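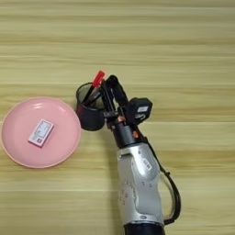

Looking After a VR Headset at Home

By Eliseo Ibarra

A headset lives in the same house as the toast crumbs and the dog, so it needs a bit of upkeep. These tips cover the Stamier and the older Zotent, and most will suit other makes.

Lenses

Blow off loose dust first with a rubber bulb blower. Wipe with a dry microfibre cloth, starting in the centre and working out in small circles. Don't use window cleaner, alcohol wipes or your shirt. Keep one cloth for the lenses and a different colour for everything else.

Never leave the headset facing a window. Sunlight through the lenses can mark the display in a few minutes, even in winter.

Face foam

Pull the foam off once a fortnight if you play most days. Hand wash fabric covers in lukewarm water with a drop of dish soap, press them in a towel and dry them flat in the shade. Silicone covers only need a damp cloth.

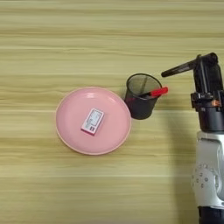 Pink plate on a wooden tabletop.

Cables and batteries

Coil the cable loosely and hold it with a hook-and-loop tie. Tight bends near the plug are where most of them fail. Take the batteries out of the controllers if they won't be used for a month. My rechargeable cells are down to 980 mAh and still last a weekend.

Clearing a play space

You want at least 2 metres each way, plus arm room. Check above you as well. Gumaro Montes wrote in to say he lost a light shade in his Tarnon unit on the first serve of a tennis game. A small rubber-backed mat in the middle of the floor lets your feet tell you where you are. 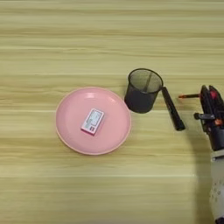

Page 2

Storage

A lidded tub from the hardware store does the job for less than a branded case. Line it with an old towel and put the headset in with the lenses facing down on a clean cloth. Keep it off the garage shelf, where summer heat is hard on the battery.

Labels

Mark left and right controllers with a dab of nail polish inside the battery cover. If you have two sets, use two colours.

Next: wall hooks for controllers, in April.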